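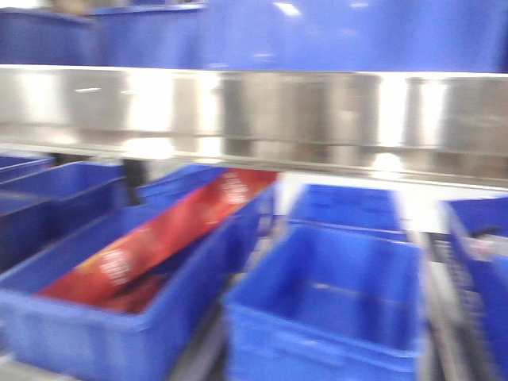 Drusum opens its packing hall to the public

By Fatima Dauda
20th August

People living near the Drusum warehouse on Doherty Road had their first chance to look inside this week, when the company held an open day to show how its new picking line works.

Nearly 600 people came through the doors, many of them families. They were taken round in small groups and watched grocery orders being put together in blue plastic crates, with robot arms doing most of the lifting.

The line was fitted in January by Jalik, the firm that also looks after the software. It replaced a long walk up and down the shelves for the staff, who used to push trolleys and read each order from a printed sheet. Crates now come to the picking point, and an arm takes each item from a stock crate and puts it into the one for the customer.

There are four picking points in the hall. Three were running during the visit, and the other was stopped so that visitors could stand close to it and ask questions.

Stela Nedelcu, who manages the site, told visitors that packets and bags had been the hardest things to get right. A tin or a box keeps its shape, she said, but a bag of crisps or frozen food folds when it is picked up, and a shiny wrapper can make it hard for the cameras to tell where the edge is.

"We started with boxes and we were pleased with ourselves," she said. "Then we put the bags on and had to go back and do a lot of it again. Long bags are still awkward. They catch on the rim of the crate if the arm lets go too soon."

When an arm fails to pick something up it tries again, and after two failed tries it calls for a member of staff. This happened a few times while the groups were watching – to the delight of the younger visitors, who cheered when someone walked over to sort it out.

Several people asked about jobs. Ms Nedelcu said that no one had been laid off when the line went in, and that most of the former pickers had moved to checking orders, loading vans or looking after the machines. She said the company did not plan to use the arms for fruit, eggs or bread, which are still packed by hand at benches on the other side of the hall.

Noise was the other main subject. Some residents of Brudora Close, which backs on to the yard, have complained about early morning deliveries. They were told that the picking line itself cannot be heard from outside with the doors shut, but that lorry times were being looked at and a letter would go to each house.

Children were given a crate and a pile of shopping and asked to pack it so that nothing was crushed. The best efforts were put on show by the entrance – one had a melon on top of a box of cereal and was let through by the judges anyway.

Drusum says it would like to hold another open day next year and may add an evening session for people who could not get time off work. Schools and clubs that want to arrange a group visit before then can write to the site office. Visitors must wear flat, closed shoes, and prams cannot be taken into the hall.

Contact us | Copyright, all rights reserved | Back to top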